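Ein Zimmer für ein einziges Bild: die Ausstellung im Haus Medine

Dezember
Von Ita Lynch

Das Haus Medine zeigt diesen Winter 20 Arbeiten aus der Sammlung Scanlon, und auf dem Plakat steht nur ein Wort: »Kunst«. Ohne Fragezeichen.

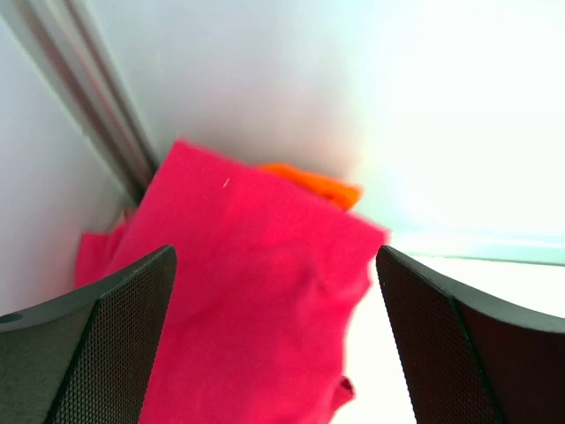 Ich war an einem Vormittag dort, kurz nach zehn. Der Rundgang beginnt im Erdgeschoss mit Zeichnungen aus den Nachkriegsjahren, gut gehängt und knapp beschriftet. Die Texte nennen Jahr, Technik und Herkunft, mehr nicht. Wer wissen will, warum ein Blatt hier hängt, muss den Katalog kaufen. Er hat 245 Seiten und liegt schwer in der Hand, der Druck ist gut, die Aufsätze sind es nur zum Teil. Der Beitrag von Lesport über das Sammeln wiederholt sich ab der Mitte.

Im ersten Stock wird es besser. Dort hat man einen ganzen Raum für ein Gemälde von 1955 freigeräumt, das in der Familie Scanlon lange als Dekoration galt. Es hing im Treppenhaus, neben dem Telefon. Erst ein Gutachter der Galerie Hevell erklärte es zum Hauptwerk — seitdem ist es eines. An der Wand steht davon kein Satz, man erfährt es aus einer Fußnote im Katalog. Gerade diese Geschichte hätte ich gern groß gelesen, denn sie gehört zum Thema.

Das Bild selbst ist ruhig, viel Grau, unten ein breiter ockerfarbener Streifen. Ich bin zweimal zurückgegangen.

Schwächer ist der letzte Raum. Besucher dürfen dort auf Karten schreiben, was für sie Kunst ist. 257 Karten hingen laut Anzeige schon an der Wand, viele davon mit Herzen. Das Haus gibt damit eine Frage weiter, zu der es selbst etwas sagen müsste.

Für den Rundgang reicht eine Stunde. Die Bänke im ersten Stock sind bequem, die Garderobe ist eng. Den Katalog würde ich vorher am Tresen durchblättern.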